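Home > Steel guitars > Lap steels

Mavach six-string lap steel

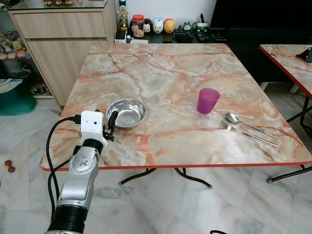 Stainless steel bowl on the marble-patterned folding table.

£700 including case and bar
Built to order. Current waiting time 16 weeks.
Price and waiting time checked Saturday, June 1, 2024

The Mavach is a six-string electric lap steel made by Denano at our workshop in Hivildale. It has one pickup, one volume control, one tone control and a solid one-piece body. We have made it since 2017 and the outline has stayed the same throughout. The wiring and the nut have both been changed, and the details are further down for anyone buying second-hand.

Body and neck

Body and neck are cut from a single plank of sapele, with no glued joint between nut and bridge. Overall length is 31 inches and the string length is 22 1/2 inches. The back is flat and has a thin strip of suede let into it so that the instrument stays put on the knees. Players who use a stand can ask for the suede to be left off. There is no change in price.

The fingerboard is a separate piece of maple with painted lines in place of frets. Lines are cream on black as standard, or black on natural maple if you ask when ordering. Position markers are plain dots. Teresa Zalewska paints the boards by hand and the line widths vary very slightly from one to the next.

The finish is hand-rubbed oil and wax. We stopped offering gloss lacquer because it marked too easily around the controls. Oil needs redoing every year or two, more often if you play out a lot, and a small tin is supplied with the instrument.

Pickup and wiring

The pickup is a single coil with a fairly low output, wound in the workshop. It is clear at the top end and breaks up late, so if you want a thick overdriven sound you will need to get it from the amplifier or a pedal. A humbucking version fits the same cavity and costs an extra £45. It is darker and quieter, and most people who play near stage lighting choose it.

The tone control has a wide sweep so that it can be worked with the little finger while picking. On older instruments it was a push-pull switch which also cut the bass. It was dropped in January 2020 after a run of faulty switches. If yours has failed we will replace it with the current part free of charge, whoever bought it first.

The output socket is on the end of the body, facing away from the player. An angled jack is better than a straight one, particularly if you sit in a chair with arms.

Nut and bridge

Both are brass. The nut was aluminium on the first batches and wore at the two wound strings, so brass is now standard. Strings load through the bridge from the end and no tool is needed.

String height at the nut is 3/8 inch. This is not adjustable. Anyone used to a raised guitar nut will find it much the same.

Tuning

We send the Mavach out in C6 (C E G A C E, low to high) with a gauge set to suit. It can be supplied in open D, open G or A6 at no charge. Please do not take the C6 set up or down by more than a tone. The plain strings will break, and the wound ones go slack and rattle against the bar.

Amado Estrella sets up every instrument before it leaves and will answer questions about gauges for less usual tunings. Write to him at the workshop with the notes you want, low to high, and say what bar you use.

What comes with it

Fitted hard case, black, with a pocket for the bar and picks
Stainless steel round-nose bar
Spare set of strings in the tuning ordered
Tin of oil and a cloth
Setup card, signed and dated

The case weighs more than the instrument does. A padded bag can be supplied in its place, which takes £60 off the price.

Left-handed orders

The controls go on the other side and the nut and bridge are reversed. No extra charge, same waiting time. We do not keep left-handed instruments in stock, and they can't be returned unless there is a fault.

Ordering

A deposit of £150 holds a place in the queue. The rest is due when the instrument is ready to send - we write to you first, and you have a month to pay. Collection from Hivildale is free and you can try the instrument through our amplifier before you take it. Delivery in mainland Britain is £22. For anywhere else, ask for a quote.

There is usually one Mavach on the wall here that can be played without an appointment. Kyriaki Panagiotou runs the shop floor and can plug it in for you. Please bring your own bar if you are used to a particular weight.

Customer comments (2)

Hannelore Leitner
Had mine for two winters now, single coil, open D. Stays in tune well. The suede started lifting at one corner and they sent a new strip with instructions. Took ten minutes. I would have liked a second strap of some kind inside the case, as it shifts a bit on the train.

Teodoro Pascual
Bought the humbucker version for a country band. Quiet, and loud enough. The tone knob is close to the volume knob and I still catch the wrong one now and then. Wait was a week longer than quoted but they did write to say so.

Filed under: Lap steels, Six-string, Made to order, C6
Shared 6 times

Denano Steel Guitars, Hivildale | Contact the workshop | Delivery and returns | Back to top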